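**Ticket 1798: Kendau fingers vs. Lovel fingers, lid handling**
Opened by: Paloma Benavides
Status: open

Wrist camera drops frames on the Pennington controller when the gripper closes. Same arm, same counter, both finger sets. Exposure locked, gripper force limit at 1160 in the config.
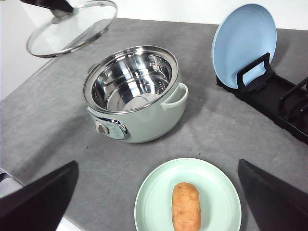 *Wrist view, hot pot station. Lid raised at upper left, fingers at the bottom corners.*

Checked so far:

1. Swapped the camera cable. No change.
2. Raised the driver timeout from 1160 to 3000 ms. Drops are less frequent with the Lovel set, same as before with the Kendau set.
3. Looked at the glass lid with the chrome knob. Fingertips meet the knob on both sides, but the highlight on its dome and the streaks on the glass throw off the knob detector. Logged as a separate fault. 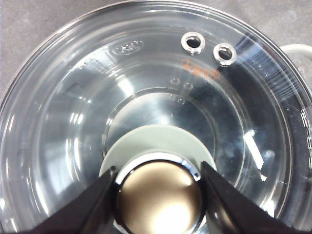
4. Next: rerun both sets with the Trumari driver rolled back 2 versions, detector off. Please leave the force limit alone until the logs are attached.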